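The dishwasher test, again

5 Mar 2023

Every few months a reader forwards me a video of a robot putting a cup in a dishwasher and asks whether I am ready to eat my words. I've watched the latest one, from Vastullow, four times now. The cup goes in. It goes into the top rack, upside down, which is more than can be said for some of the people I have lived with. Then the film ends.

What I want to see is the rest of the load. I want the roasting tin with the burnt corner, the wooden spoon that shouldn't be in there, the cutlery basket when it's already half full and somebody has put the forks in with the knives. I want the lasagne dish that only fits if you take two plates out and start again. A dishwasher is easy for the first five items and a puzzle after that, and the films stop at item one.

Vastullow's own notes, which you have to scroll a long way to find, say the machine was given 800 tries at cups, mugs and tumblers of the sort it had met before and did well on most of them. How well on most is left open. They also say a person stood by to reset the rack. I would also do quite well in my kitchen if a person stood by to reset the rack.

I should be fair, as I was rather rude about this whole business in July and had letters. Things have moved on. The arms are smoother than they were. They don't freeze in mid-air for as long. The better machines will have a second go if they drop something, where the older ones would carry on serenely, placing thin air on a shelf. And there has been a change in how they are taught, with fewer rules written out by hand and far more copying of people. Someone does the job over and over with a gripper in their own hand, and the machine is supposed to pick up the knack from the recordings.

I find that last part the most interesting, and also the part that makes me most doubtful. The knack is the bit people can't describe. Ask anyone how they fold a fitted sheet.

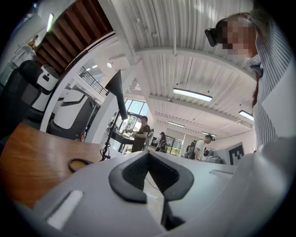
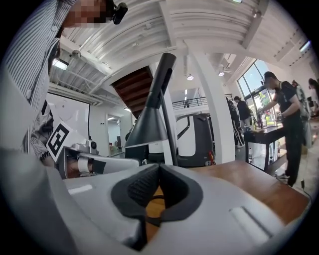
Chores are mostly made of things nobody would put on a list of chores. Take dusting a desk, which sounds like a single job. You lift whatever is on it, wipe, and put it back, and a lift and a wipe and a put-down are all within reach of the better machines now. But then there is the cable. The first picture has one lying coiled on the desk and a tangle of others wound round the foot of the black stand, and I would bet my own desk that this tangle is harder than everything else on the tabletop put together. You can't pick up a tangle by its middle and expect it to stay the same shape. A person doesn't think about it, they just shove it along with the side of the hand. In the second picture there is a hand round the handle of one of these grippers, so the shoving is still being decided by somebody who knows what a cable is like. Take the person away and I'm less sure.

The makers' reply is that this is a question of quantity. Show it enough cables and it will learn cables. Perhaps. Weltholm, who sell recordings of this kind to other firms, say their household set runs to 3257 separate goes at everyday jobs. It sounds a lot until you look at how it is split up. There is a great deal of picking up and putting down. There is a fair amount of drawers. There is very little of what I'd call finishing: getting the last crumbs out of the corner, noticing that the cloth is now dirtier than the table, deciding the thing is clean enough and stopping.

Stopping is a skill. I watched an Uysal machine wipe a counter at a trade day and it wiped the whole counter, evenly, at the same pressure, and left a ring of jam precisely where it had been, only flatter. The young man on the stand said it had completed the task. By his measure it had. By my grandmother's it had spread jam.

Shop floors, then. The usual argument is that homes are hopeless because every home is different, and that the money will come from warehouses and workshops, where you can tell people where to leave things. I went along with this for years. Then a reader who works at the Erness packing plant wrote to me about the arm they took on for loading boxes. It was quoted at 750 boxes a shift. On a good shift it got there. On other shifts the tape supplier had changed, or the boxes had been kept somewhere damp and gone soft, and two of the packers spent their time standing beside it straightening flaps. They were fast packers, too. The plant counted the boxes as the arm's and the packers as overhead, so on paper it all looked splendid.

She wasn't bitter about it, I should add. She said the arm was good for the heavy cartons and her back was better for it, and she'd like to keep it for those. I thought that was the most sensible thing anyone has told me on the subject, and it's a much smaller claim than the one in the brochure.

So that is where I've got to. A machine that does one heavy, dull, regular thing, with people nearby — yes, already, and good luck to it. A machine that will come into a house and see to the washing-up, by which I mean all of the washing-up including the pan that's been left to soak, no. I don't think it is close, and I don't think the films are evidence that it is. They are evidence that a cup can be put in a rack.

Several of you have asked what would change my mind. I'd settle for one unedited evening. Put the machine in a kitchen it hasn't seen, after a meal it didn't watch being cooked, give it 40 minutes and leave the room. Nobody to reset the rack. No choosing the best of several evenings afterwards, and the leftovers have to be dealt with as well, including the decision about whether three spoonfuls of rice are worth a tub. I have written to Vastullow suggesting this. They replied very politely and sent me the link to the cup.

I did ask a second thing in that letter, about noise, as two readers in flats wanted to know. You can't tell from the film because it has music on it. No answer so far — if one comes I'll put it in the next issue, along with the letters about descaling that I ran out of room for this time.

One correction. Last time I wrote that the Uysal machine could not open a bin with a pedal. A reader who saw it at the same trade day says it managed this on the second afternoon, by pressing the pedal with a broom handle it had been handed. I'm happy to put that right.

Recent items

Robot vacuums and the fringe of the rug: your replies
Who tidies up for the tidying machine?
Erness packing plant, a reader writes
Self-service tills that need two members of staff
The July letters, in full
Folding shirts: a stopwatch and a bad temper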